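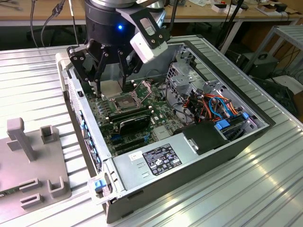 Three-finger gripper drops grip force at the heatsink after warmup - recalibrate fingers or wrist sensor?

Asked by jpeng_cell2 in Cell Maintenance > End Effectors
Tags: gripper, zero offset, teardown cell, fixtures

We run a teardown cell for used desktop towers. The arm has a three-finger gripper and a bracket-mounted sensor on the wrist. The tower goes on its side on the aluminum table with the panel already off, and the gripper goes down over the CPU heatsink and lifts it to a drop point at the left. Cell software is Skoster, gripper controller is the Drimberg one.

The problem is at the heatsink pick. With a cold start in the morning the pick is fine. After a couple of hours the fingers close to the taught width, the controller reports "object held", and then the part slips on the way up. Sometimes one finger is visibly late compared to the other two. The wrist LED stays blue the whole time and there is no fault in the log, only entry 312, which the manual lists as "informational, finger reference" and nothing more.

What I have done so far:

- Re-taught the pick point with the gripper warm. Better for one shift, then wrong on the cold start.
- Cleaned the finger pads with alcohol.
- Raised the grip force setting by 2 steps. No change that I could see, and I do not want to go higher over a socket.
- Checked the air. There is no air, it is all electric, but the checklist says to check it so I did.
- Swapped the tower for another one of the same model. Same result.

The sensor bracket was off in January for a cable change and went back on with the original screws. I did not do that job. The picks were good for a while afterward, so I am not sure it matters.

Do I recalibrate the fingers, the wrist sensor, or both, and in what order? I would like to avoid a full re-teach, because every pick in the program hangs off the same tool frame.

Jianguo Peng

3 answers

Answer 1 (accepted)
Posted by Raluca Radu

Fingers first, sensor second, pick point last. If you re-teach the pick before the fingers are referenced you are storing the finger error in the pick, and that matches what you saw between the warm and the cold start.

Entry 312 means the controller moved a finger reference by itself. On this controller it does that when a finger reaches its open stop earlier or later than expected. One entry after power-up is normal. Repeated entries during a shift mean something is moving that should be fixed, usually a screw at the finger base, or that the finger joint is getting tight as it warms up.

Procedure I use:

1. Run the cell for at least an hour so the gripper is at working temperature.

2. Move the arm to the service position, clear of the tower and clear of any fixture. Lock out the arm. Leave the gripper controller powered.

3. Open the fingers fully and set the controller to manual. Push each finger sideways at the tip by hand. You want the same small amount of play in all of them. If one is loose, go to step 4. If one is stiff, go to step 5.

4. Loose finger: take out the base screws one at a time, clean the thread, put on medium threadlocker, and tighten to the value in your gripper manual. Do not take them all out together or the finger will shift on its seat. Let the threadlocker cure before you go on.

5. Stiff finger: look for dust packed into the joint. Used desktops are full of it and a heatsink is the worst place in the case. Blow it out away from the arm, then work the finger through its travel by hand. Dry lubricant only. Oil will hold the next load of dust.

6. Turn off automatic reference (Gripper > Service > Auto ref). Run the finger reference routine with nothing between the fingers. Run it 4 times and write down the offset for each finger. If the values for one finger wander between runs, stop here, the problem is mechanical and calibration will not hold.

7. Close on a gauge block close to the width of your heatsink. All fingers should make contact together. Slide a strip of paper in at each pad. If one strip pulls out easily, that finger is late, so correct its offset and repeat.

8. Now check the sensor. Put the calibration target flat on the table and run the hand-eye check, not the full calibration. If the error is inside your limit, leave it alone. If it is outside, loosen the bracket, seat it against the shoulder, tighten, and then do the full calibration.

9. Only now touch up the heatsink pick. Touch up the one point. Leave the tool frame as it is unless step 8 forced you to change it.

10. Turn auto reference back on and watch the log for a shift.

Put the grip force back to where it was. A late finger is a position error, and extra force makes the other two push the heatsink toward it. Over an open socket that is a good way to bend pins.

Also confirm that the thermal compound lets go before the lift. If the program pulls straight up on old compound you will get slip even with a perfect gripper. We added a small twist of 2 degrees each way before the lift.

Comments on this answer:

jpeng_cell2: Step 3 found it. One finger had side play at the base, and both screws on it turned by hand with a short key. Cleaned, threadlocked, left overnight. Reference values repeat now. Hand-eye check was inside the limit so I did not touch the bracket.

jpeng_cell2: Update after a full shift - one 312 at power-up and none after that. Force is back at the old setting. Have not added the twist yet.

Raluca Radu: Good. Mark the screw heads with paint so you can see at a glance if they turn. And check the other fingers the same way, they went together at the same time with the same lack of threadlocker.

Answer 2
Posted by otel_service

It could also be the bracket. A sensor on an angled arm off the wrist has some leverage, and if the screws were reused the old patch on the threads is used up. We replace them every time the bracket comes off. On our Otel cell the symptom was different though, the fingers landed off center by the same amount on every pick, hot or cold. If yours is centered on the heatsink when it arrives, then it is probably not this.

Check the cable too. If it is tied too short it pulls on the bracket at certain wrist angles. Move the wrist through its full range by hand jog and watch the connector.

Answer 3
Posted by user_mk

had the same thing, did a factory reset on the controller and it went away. you lose the grip presets so write them down

Comments on this answer:

Raluca Radu: A factory reset also clears the finger offsets and the force limit. Do not run the pick over a board after a reset until both are back in.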